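Frequently asked questions: household and workshop tasks

Can a machine clear a table yet?
In part. The Haltik programme tests arms on short tasks such as moving food, stacking dishes and sorting small parts. A single task, practised many times in one setting, is often within reach. Clearing a whole kitchen after a family meal is not.

How many trials have been carried out?
The current record covers 3253 attempts across 172 tasks. Each attempt is marked by a member of staff as complete, partial or failed. Tamás Somogyi keeps the marking guide, which was last revised in August.

Why is tableware used so often? 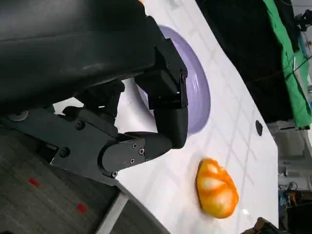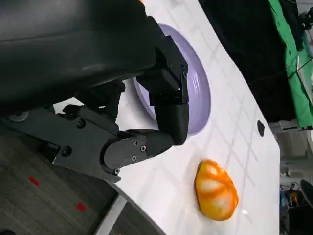

Tableware is found in every home and asks a good deal of a machine. A plate that is gripped too hard may slide, and one gripped too lightly may drop. Food brings a further difficulty, as two pieces of the same kind seldom have the same outline. The orange item on the white tabletop, with its rounded, bulging segments, offers the fingers no flat side to close upon, and a shiny surface such as the one it rests on can mislead a camera. Tasks of this kind therefore remain in the programme for longer than those using plain blocks.

Does the same arm work on the shop floor?
Yes, with different settings. At the Bárány workshop, over 790 attempts have concerned the sorting of fixings into trays. Results there are steadier, as the trays do not move between shifts – a condition few kitchens can meet.

May I buy a machine for use at home?
Haltik does not sell equipment and does not recommend suppliers.

May schools or firms visit?
Groups of up to 5 are received by arrangement. Requests should be addressed to Enikő Pap and should state the age of any pupils. Visitors may watch a session but may not operate the arm.

Who answers technical questions?
Questions on grip and movement are handled by Milagros Huaranga. Written replies are sent in Hungarian or English.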